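Tolside: objetos de mesa, arrumação

LEIA-ME / ficha do conjunto
Versão 2
Última alteração: 13 de agosto de 2026

O que é

Registo das coisas que andam pela mesa grande da sala Sevwood e de como se arrumam no fim. Copos, tigela, panos, fruta a fingir, papelada. Serve para quem anota e para quem arruma. A versão de julho tinha nomes diferentes para a mesma coisa em ficheiros diferentes, esta tenta resolver isso. Não resolve tudo.

Conteúdo

objetos.csv: lista com nome, cor, grupo
sessoes.csv: uma linha por arrumação, 35 ao todo
notas/: texto solto, escrito à pressa, por vezes ilegível
regras.txt: a ordem de arrumação (ver mais abaixo)

Separador é ponto e vírgula. Codificação UTF-8. Se abrirem no Excel os acentos vão partir-se, importar pelo menu Dados.

Grupos

LOUÇA: copos de plástico de várias cores, tigela preta. O nome do copo é sempre copo_ mais a cor. O azul-esverdeado ficou copo_azul, havia quem escrevesse turquesa, petróleo, verde-água. Acabou. copo_azul.
FRUTA: bolas em forma de fruta, laranja e verde. Vão dentro da tigela. Não escrever "maçã" nem "lima" na coluna nome, só a cor.
TECIDO: panos. O branco liso, o branco com estampado amarelo, o azul-escuro. Dobrado ou amarrotado vai na coluna estado.
COMIDA: pacotes de batatas fritas e outras embalagens. Fechado ou aberto só se tiverem a certeza.
PAPEL: cadernos, folhas.
OUTROS: garrafa de água, cabos, sacos transparentes. Tudo o que não cabe acima. Grupo demasiado grande, eu sei.

Ordem de arrumação

1. Tecido primeiro. Tira-se de cima do resto e dobra-se em quatro
2. Copos, encaixados se der
3. Tigela com a fruta lá dentro, vai inteira
4. Comida para a caixa Wallner (a que tem tampa)
5. Papel, garrafa, cabos

Máximo de 5 minutos por sessão. Se passar, regista-se na mesma e marca-se longa = 1.

Problemas conhecidos

- nas sessões antigas "pano" quer dizer qualquer pano, não dá para saber qual
- a coluna estado está vazia em até 20 linhas
- objetos meio tapados por um pano: anotar só se se reconhece o que é, senão fica por_identificar
- garrafa deitada e garrafa de pé são o mesmo objeto. Mesma linha! Houve duplicados
- "saco" e "pacote" continuam misturados, falta rever tudo a partir do meio do ficheiro
- portáteis e tablet não entram na lista, não se arrumam com o resto

Mesa a meio da arrumação, pano branco já no ar por cima dos copos: 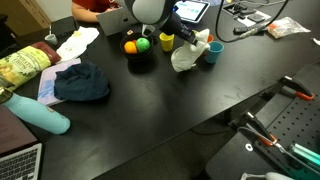 Do lado da Nerkbridge perguntaram se não fazia mais sentido começar pelos copos, porque um pano puxado à pressa pode deitar um abaixo, e pediram também que o pano estampado tivesse nome próprio em vez de pano_branco_2. O nome muda na próxima versão, passa a pano_estampado. A ordem fica como está por enquanto, mas o pano passa a ser levantado a direito, sem arrastar. Já está no regras.txt.

Por fazer

- rever saco/pacote
- partir o grupo OUTROS em dois, talvez cabos à parte
- acrescentar coluna para o lado da mesa (esquerda, centro, direita)
- apagar a pasta notas_velhas depois de confimar que não falta nada

Uso

Livre dentro do projeto Tolside. Fora disso, pedir antes. Correções diretamente no csv, com uma linha no fim do regras.txt a dizer o que mudou, e nao mexer nos nomes das colunas.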